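Fluvance 吸光背景帷幕系统
产品与设备 > 室内遮光与背景 > Fluvance

产品编号：FLV-256
供货单位：Stadammont 公共空间设备部
适用对象：学校、博物馆、档案馆、图书馆、演播及多功能厅、检测与教学用房
本页资料更新日期：2020年1月12日

产品概述

Fluvance 吸光背景帷幕系统由织物幕体、轨道、滑轮组件、配重底边及安装附件组成，用于在室内形成低反射的深色背景，或对房间进行临时分隔。系统以整套形式供货，幕体按现场尺寸裁制，轨道按图纸下料，到场后由安装人员组装。单独采购幕体或单独采购轨道的，须在询价时注明，并提供既有轨道或既有幕布的型号和实测尺寸。

本系统面向长期固定使用的场所设计。短期租用、巡回演出及室外搭建不在本产品的适用范围之内，有此类需求的单位请另行查阅 Carkum 系列移动式幕架的说明。

幕体采用双面起绒聚酯织物，经后整理阻燃处理，标称克重为256克/平方米。绒面短而密，绒向一致，光线斜射时表面反光低于同色平纹织物。标准色为黑色，另可订制深灰与藏青。深灰与藏青按批染色，不同批次之间可能存在色差，同一房间内使用的幕体应一次订齐。

主要用途

一、陈列与展览。用作展柜后方或展墙前方的背景，遮蔽墙面管线、开关及不规则结构。博物馆和档案馆用户通常将幕体与墙面之间留出检修空间，便于设备人员通行。

二、摄影、录像与文献翻拍。用作拍摄背景或侧面遮挡，减少环境光在拍摄对象表面形成的杂散反射。翻拍古籍、地图等平面文献的单位，可在翻拍台三面设幕，正面留作操作面。

三、教学与演示。用于阶梯教室、实验教室及多功能厅的讲台背景，使讲台上的浅色物品从后排也易于辨认。

四、空间分隔。用于将一间大房间临时分为两个区域。须注意，本系统对声音只有有限的衰减作用，不得作为隔声构件计入声学设计。

五、舞台侧幕与后幕。适用于学校礼堂、社区剧场等中小型舞台。装有机械升降吊杆的舞台，应由舞台机械设计单位复核荷载后方可选用。

系统组成

幕体

幕体由若干幅织物竖向拼接而成，拼缝采用双线平缝，缝线颜色与幕体一致。顶部缝制加固织带，织带上按固定间距装金属扣眼；底部设套筒，内穿配重链条。两侧边缘各做折边，折边内可选配搭接用的粘扣带。

单幅幕体成品高度最大为600厘米。超过此高度的，须由技术人员另行核算自重，并改用加强型顶部织带。幕体展开宽度由褶皱倍率决定，常用倍率为2倍，即展开宽度为轨道长度的2倍。作为平幕使用时，可不加褶皱，但须在订单中写明“平幕”字样，工厂将相应调整扣眼间距和两侧张紧方式。

同一房间内各幅幕体的绒向应一致，出厂时在每幅幕体背面左上角缝有绒向标签，标签箭头所指为顺绒方向。安装时箭头一律朝下。

轨道

轨道为铝合金挤压型材，表面阳极氧化处理，有银白和黑色两种。轨道内设单槽，滑轮从端头装入。直轨以外，可按图纸提供弯轨；弯轨最小半径以工厂确认的图纸为准，现场不得自行弯折。两段轨道之间以内插式连接片固定，连接后槽内不得有台阶或毛刺。

滑轮与吊挂件

滑轮采用尼龙轮体与钢轴，每只滑轮下接一只旋转挂钩，与幕体扣眼一一对应。轨道两端设端头挡块，其中一端为可拆式，供日后增减滑轮使用。对开幕须另配主滑车一对，主滑车带搭接臂，闭合时两幅幕体相互重叠，中缝不透光。

配重底边

标准配重为包覆式链条，装入底部套筒后在两端缝固。地面铺有木地板或浅色地材的场所，建议选用带织物外套的链条，避免链条在清洗、移位时直接擦碰地面。

操作方式

标准配置为手拉式。轨道较长或幕体较重时，可选绳控式，绳索沿轨道一侧下垂，下端设固定滑轮。电动式由 Kaplan 驱动单元配合，驱动单元及其控制面板单独计价，安装前应由用户单位电气负责人确认电源位置。有儿童活动的场所选用绳控式时，下垂绳索必须固定，不得形成自由绳环。

技术参数

织物成分：聚酯纤维，双面短绒
标称克重：256克/平方米
标准颜色：黑色
可订颜色：深灰、藏青
成品最大高度：600厘米
常用褶皱倍率：2倍
轨道材质：铝合金，阳极氧化
轨道颜色：银白、黑
滑轮：尼龙轮体，钢轴
底边：包覆链条配重
操作方式：手拉、绳控、电动（选配）
使用环境：室内，干燥，无凝露
阻燃性能：按用户所在地适用标准提供检验文件，订货时须写明所需标准名称

上述参数为标准产品数值。按图纸订制的产品，以双方签认的技术确认单为准。技术确认单与本页内容不一致时，以技术确认单为准。

选型说明

选型前应确定四项内容：使用目的、轨道长度、成品高度、安装基面。其中安装基面往往最容易在询价阶段遗漏，请使用单位尽早核实。

使用目的决定幕体的褶皱形式。用作拍摄背景时，通常选平幕或低倍率褶皱；用作分隔或舞台侧幕时，选2倍褶皱，悬垂效果较为饱满。若同一套幕兼作两种用途，应按要求较高的一种选型，并在备注栏中说明另一种用途的使用频率。

轨道长度应比需要遮蔽的宽度两端各有余量，余量用于容纳收拢后的幕体。收拢宽度与幕体倍率、滑轮数量有关，工厂可在报价时一并提供计算值。房间两端有门、窗或消火栓箱的，收拢后的幕体不得遮挡上述设施，也不得遮挡疏散指示标志。

成品高度自轨道下沿量至幕体底边。幕体底边宜离地少许，以免拖地积灰；用于完全遮光的，可令底边刚好触地，但应相应提高清洁频次。地面不平时，应沿轨道全长多点测量，取最小净高作为下料依据。

安装基面分为混凝土楼板、钢结构、木结构及吊顶四类。前三类可直接安装，各配相应锚固件。吊顶面板本身不得承重，必须通过吊杆将荷载传至上部结构。历史建筑或受保护建筑内的安装，须由使用单位先取得管理部门的书面同意，未取得书面同意前我方不安排上门钻孔。

颜色的选择

黑色适用于大多数背景用途，与浅色陈列物之间明暗差别明显，收边和拼缝在一般照度下不易察觉。需要注意的是，黑色幕体会显著降低房间的整体亮度感受，原有照明设计若以浅色墙面为前提，安装后应重新测量工作面照度，必要时增设局部照明。

深灰适用于全天有人工作的房间，如编目室、修复室和小型阅览室。与黑色相比，深灰幕体上的浅色纤维和灰尘较不明显，日常维护负担略轻。藏青多用于礼堂和会议厅，与木质墙面搭配较为协调，但在暖色光源下呈色偏暗，建议先索取样布，在实际灯光下比对后再定。

样布尺寸统一，每个颜色一块，附绒向标签。样布仅用于确认颜色与手感，不得作为阻燃检验的送检样品。需要送检样品的单位，请在订单中另列一项。

台面与背景的配合

翻拍台、演示台及检视台与背景帷幕配合使用时，台面颜色宜与背景相近，使台面与背景之间的交界不致过于突出。台面以哑光为宜，高光台面会映出上方灯具，抵消帷幕的吸光作用。已有浅色台面的单位，可另购同料台布，台布四周按台面尺寸加下垂量，边缘做暗缝处理。

台后帷幕与台面后沿之间应留有间隙。间隙过小，人员在台前操作时带动的气流会使幕面晃动；间隙过大，则灯光可能从间隙处照亮后方墙脚。具体数值依灯位而定，可在安装当日由技术人员现场调整轨道上的幕体位置后确定。

放置于台面上的浅色托板、衬板应保持清洁，板面划痕和指印在深色背景前较为醒目。托板下方如需防滑，可衬薄型橡胶垫，橡胶垫外缘应小于托板外缘。

灯具布置宜采用两侧斜向照射，主光避免直射帷幕。确需顶光时，应使用带遮光叶片的灯具，并将光斑控制在台面范围以内。灯具外壳与幕体之间必须保持灯具说明书规定的安全距离，任何情况下不得让幕体搭靠在灯具上。

安装

安装前准备

使用单位应在安装日前完成以下工作：清空安装区域；确认楼板内管线走向；提供可用电源；指定一名现场联系人，负责签认安装位置。高处作业须使用的脚手架或升降平台，由安装方自带，但使用单位应事先告知通道宽度、电梯载重及地面承载限制。

幕体到货后应在室内平放存放，不得竖立，不得在其上堆放重物。开箱后如发现折痕，属运输过程中的正常现象，悬挂后会自然减轻。

安装步骤

1. 按签认的图纸在顶部弹线，标出锚固点。
2. 钻孔并安装锚固件，逐点做拉拔检查。
3. 吊装轨道，先固定两端，再固定中间各点，用水平尺校正。
4. 连接各段轨道，检查槽内接缝。
5. 从可拆端装入滑轮，数量与幕体扣眼数量核对一致后，装上端头挡块。
6. 自一端起逐一挂接幕体，挂接过程中由地面人员托住幕体下部。
7. 全幅拉开与收拢各数次，检查有无卡滞、偏移及拖地。
8. 核对绒向标签，确认各幅方向一致。
9. 清理现场，向使用单位移交备用滑轮、备用挂钩及维护说明。

弯轨段的滑轮数量与直轨段不同，应按图纸标注安装。电动式系统须在手动检查全部合格后方可接通驱动单元，首次通电时，幕体运行范围内不得有人员停留。

验收

安装完成后由双方在现场共同验收。验收内容包括：轨道水平度、幕体成品尺寸、闭合搭接量、底边离地高度、滑轮运行状况以及阻燃检验文件是否齐备。验收合格后签署验收单，一式两份，双方各执一份。

悬挂后幕体会因自重略有伸长，属织物的正常特性。自验收之日起7日后，使用单位可对底边离地高度进行复测，如有拖地，请联系我方调整挂钩位置或重新收边。首次收边调整不另收费。

日常使用

拉动幕体时应握住前沿，平稳用力，不得向下拽拉或斜向拉扯。幕体上不得悬挂横幅、画框、灯串或其他物品，不得使用别针、订书钉固定纸张。需要在幕前张贴说明的，请使用独立支架。

不同活动之间应将幕体完全收拢或完全展开，避免长期停留在半开位置，否则褶皱会在固定位置定型，影响平整。

房间内使用烟雾机、香薰或明火的，应事先取得场所安全负责人的批准。幕体经阻燃处理，但阻燃不等于不燃，仍须远离火源和高温表面。

维护与清洁

日常除尘使用带软毛刷头的吸尘器，顺绒方向自上而下进行。浅色纤维附着较多时，可用绒面刷轻刷，不宜使用粘尘滚筒反复滚压同一部位。

局部污渍应尽快处理，以微湿白布轻按吸取，不得用力揉搓，不得使用漂白剂或含氯清洁剂。处理后让其自然干燥，干燥前不要收拢幕体。

幕体不得水洗。整幅清洁须委托具备阻燃织物处理能力的专业单位进行干洗，清洗后应重新核验阻燃性能，并将核验文件存入设备档案。自行水洗造成的缩水、变形及阻燃性能下降，不在保修范围之内。

轨道每年检查一次，内容包括锚固点是否松动、连接片是否移位、槽内是否积尘。滑轮槽内如需润滑，使用干性硅类润滑剂，用量以薄层为限。不得使用机油，机油会渗染幕体顶部织带，并吸附灰尘。

长期不用的幕体拆下后，应先除尘，再以无酸纸衬垫卷放，卷放方向为绒面朝外，存放于阴凉、干燥、避光处，外套标注房间名称、幅号及拆卸时间。

使用单位应为每套系统建立设备卡，登记编号、安装位置、验收情况、历次清洁与核验记录。设备卡空白表格随货提供。

包装与运输

幕体以卷装方式供货，每卷外包防潮膜及纸筒，外贴标签，标明订单号、房间名称、幅号及绒向。轨道以成捆方式包装，两端加护角。滑轮、挂钩、连接片等小件装入独立纸箱，箱内附清单。

收货时应当场核对件数与外包装状况。外包装破损的，请在送货单上注明并拍照留存，随后通知我方。未在送货单上注明的外观损伤，处理时需由双方另行协商。

保修

本系统自验收合格之日起提供2年保修，范围包括轨道变形、滑轮断裂、缝线脱散及扣眼脱落。以下情形不在保修范围：人为拉扯或撞击；未按本页要求清洁；自行改动轨道或吊挂方式；在潮湿或室外环境使用；因房屋结构变形引起的损坏。

Kaplan 驱动单元的保修按其随机文件执行。保修期内报修，请提供订单号、验收单复印件及损坏部位的照片。

保修期满后，备件继续供应。滑轮、挂钩、端头挡块及连接片均可单独订购，订购时请写明轨道颜色和安装年份。

黑色背景与深色台面

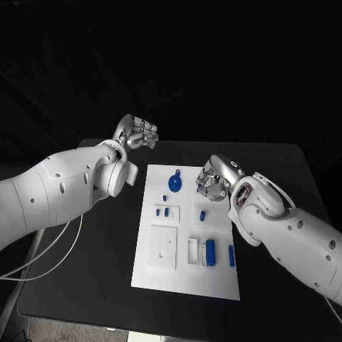
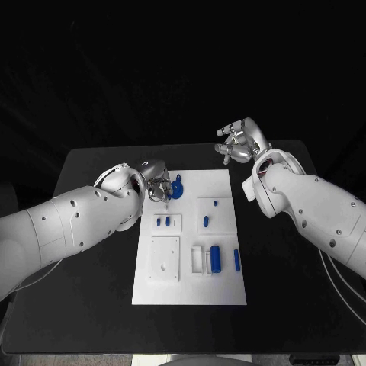

两图均为黑色背景配深色台面，台面上置白色板。

询价与订货

询价时请提供下列资料：

单位名称及项目名称
房间平面图与净高
轨道长度、成品高度及安装基面类型
颜色、褶皱倍率及操作方式
所需阻燃标准名称
是否需要安装服务
希望的到货时间

尺寸不全的询价，我方只能提供单价，不能提供总价。无法绘制图纸的单位，可申请上门测量，测量费用在签订合同后抵扣。

订单经技术确认单签认后方可投产。投产后变更尺寸或颜色的，已裁织物的费用由变更方承担。订制颜色不接受退货；标准黑色幕体在未拆封、未裁制的情况下，可与我方协商退换。

公共采购项目所需的资格文件、授权文件及技术偏离表，请在投标截止前预留充分的准备时间，逾期提出的文件需求可能无法满足。

相关产品

Carkum 移动式幕架：用于无法在顶部固定的房间，带底座与锁定脚轮。
Kaplan 驱动单元：用于幕体电动开合，可接墙面按钮。
Fluvance 台布：与幕体同料，按台面尺寸裁制。
Fluvance 备件包：含滑轮、挂钩、端头挡块。

联系人

技术咨询与图纸确认：Sibel Dağdelen，Stadammont 公共空间设备部
订货、运输与保修：Berkay Eren，Stadammont 公共空间设备部

来函请在主题中注明产品编号 FLV-256 及项目名称。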